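Chapter 2

Water: The Ingredient You Can't Taste

Most people who come to brewing come by way of hops or malt. They have smelled one or the other in a paper sack, or rubbed it between their fingers on a tour, and something took hold. I have been teaching this course for 11 years and I have yet to meet a student who signed up out of a love of water. And yet a glass of beer is water more than it is anything else, and a good many of the faults that my students blame on their yeast, their kettle or their luck can be traced back to what came out of the tap before they lit the burner.

I learned this the slow way. My first job was at a small brewery in Gostow, where the head brewer, Valeriano Sarmiento, kept a pitcher of plain town water on the windowsill and made each of us drink a glass of it at seven in the morning, before coffee. I thought it was a sort of hazing. By March I could tell when the town had switched from the reservoir to the wells, and I understood why our pale ale had gone a little rough at the back of the throat that same week.

In this chapter we will look at what is dissolved in brewing water, how to read a water report, and how to make small, sensible changes. You will need the notes you took on mashing in Chapter 1, and it would help to have a report for your own supply at hand. If you don't have one, call the water company and ask. They are usually glad that somebody is interested.

What the rain picks up on the way

Rain is very nearly pure when it leaves the cloud. Then it lands on something, and the character of the brewing water begins there. If it sinks through chalk or limestone it gathers calcium and bicarbonate, and we call the result hard. If it runs off granite it gathers next to nothing, and we call it soft. A bed of gypsum gives it calcium along with sulfate, and brewers of bitter, hoppy ales have been fond of such water for a very long time.

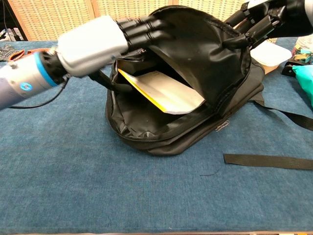
The old brewing towns did not choose their water, of course. They brewed what their water allowed, threw out what it spoiled, and after a few generations the beer and the well had grown into each other like an old married couple. Plillholm, whose beers we will meet several times in this book, sits on hard, chalky ground, and its brewers made dark beer for as long as anyone wrote such things down. Roasted malt is acidic, and it balanced the bicarbonate in their wells. They knew only that the dark beer came out smooth and the light beer came out harsh.

Reading the report

A water report can look alarming the first time. Please don't be put off by it! Of the long list of entries, a brewer cares mainly about calcium, magnesium, sodium, sulfate, chloride and bicarbonate (which may be hidden under the name "alkalinity"). All of these are given in milligrams per liter, and the size of the number tells you how strongly each one will make itself felt in the mash or in the glass.

Take the supply at Skekden, which we will use for the worked problems at the end of the chapter. Its calcium is 118 milligrams per liter, plenty for a healthy mash. Its bicarbonate is 186, and that is where a brewer of pale beer ought to slow down and think, for bicarbonate pushes the mash pH upward, and a mash that sits too high will pull tannin from the husks. You will know tannin when you taste it — it is the dry, puckery feeling of tea that was left too long in the pot.

My colleague Birsen Canpolat, who wrote the problems, suggests penciling your own town's figures in the margin beside Skekden's. I have done the same in my copy, and I go back to them more often than you might think.

Before you read on, pour two glasses of water, one from the tap and one from a bottle of the softest spring water you can find. Let them come to the same temperature, then taste them slowly, going back and forth, and write down whatever words come to you. Keep the page somewhere safe. We will need it in the next section, when we begin adding salts to the softer glass.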